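I said yes to the choir thing before I knew what the choir thing was. Ilze Priedītis cornered me by the coats after rehearsal, said "you're good with people, right?" and by the time I had one arm in a sleeve I was in charge of the silent auction for our winter fundraiser. I sing second alto. I have never auctioned anything in my life, unless you count the time I sold my sister my half of the bunk bed.

For anyone new around here, I sing with Dodura, which is a community choir with way more enthusiasm than parking. We've been going since 1952 (not me personally, thank you) and we still have a few binders of music from back then, with pencil marks telling long-gone tenors to PLEASE WATCH. The fundraiser pays for our accompanist, the hall rental and a pot of money so that people who can't afford dues can still sing. That last bit is the part I care about most, because I was one of those people for two seasons. 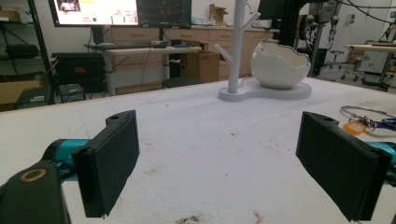 Effiong, November 2020

So of course this is the year it all has to happen online! No ballroom, no chicken dinner, no Radwa El-Sayed in the green velvet jacket waving a paddle at her own husband. We're doing a video concert with an auction page that stays open for 8 days, and I've spent every evening this week typing up lots and arguing with the bidding site about commas.

The concert half is its own kind of crazy. Everybody records their part at home, with the piano track in one ear, and sends it in to be stitched together. I did mine in the closet with a winter coat on each side of me, because that's what the instructions said to do, and I came in early on the same entrance five times in a row. Then the dog sneezed. Then I got a perfect take and found out I hadn't pressed record. I know I'm not the only one – the group chat was mostly crying faces by Tuesday-ish rehearsal time, whatever day that even is now.

But the pieces are lovely. We're opening with a lullaby Ilze brought from home years ago, and closing with the big noisy arrangement everyone asks for, the one with the clapping. I've heard a rough mix of the lullaby and I had to go stand in the kitchen for a minute.

OK, the auction. What I've learned so far is that people are incredibly generous and also incredibly vague. "A basket of something" is a real entry on my list. So is "lesson?" with the question mark. I've been calling everybody back to pin down what the something is, and those calls have turned into the nicest part of the job, since we all used to catch up at the cookie table and now we don't have a cookie table.

A few things I can share: Ledetti, the little cafe by the hall, gave us a brunch for four, good any time they're open. Bouchra Ouazzani is offering an evening of voice coaching over video, and she got me through my first solo, so I may have to bid against all of you. Somebody who wants to stay anonymous will write a custom birthday song and sing it down the phone to the person of your choice. I'm dying to know who it is. I have my suspicions and they involve the bass section.
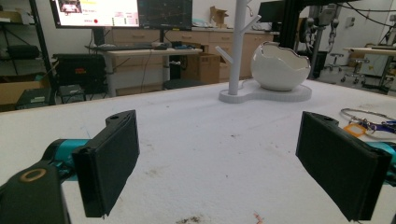 Fadwa El Idrissi wrote back to my last post to say she'd much rather just mail a check: "I love you all but I get nervous with bidding. I sat through the whole dinner last February with my hands under the table in case I bought a canoe. Can't I give you what I'd have spent on the ticket and watch the concert in my slippers?"

Fadwa, yes! Yes you can! The concert is free to watch and there's a donate button right under it, and checks are every bit as welcome. Fifty dollars covers one singer's music for the season, if you like to know where it's going. And the canoe went to a very happy couple, so you were safe.

I was worried about starting prices, so I asked Ilham El Sherbiny, and her advice was to go low and let people feel sneaky. Most things start at $5, the brunch starts at $50. If I've messed that up you can yell at me afterward.

Still on my to-do list: chase two photos from the sopranos, fix the page where the birthday song is listed under Travel, and re-record my clapping. Apparently I clap behind the beat. I'd like a second opinion on that, and I've sent the file to Radwa.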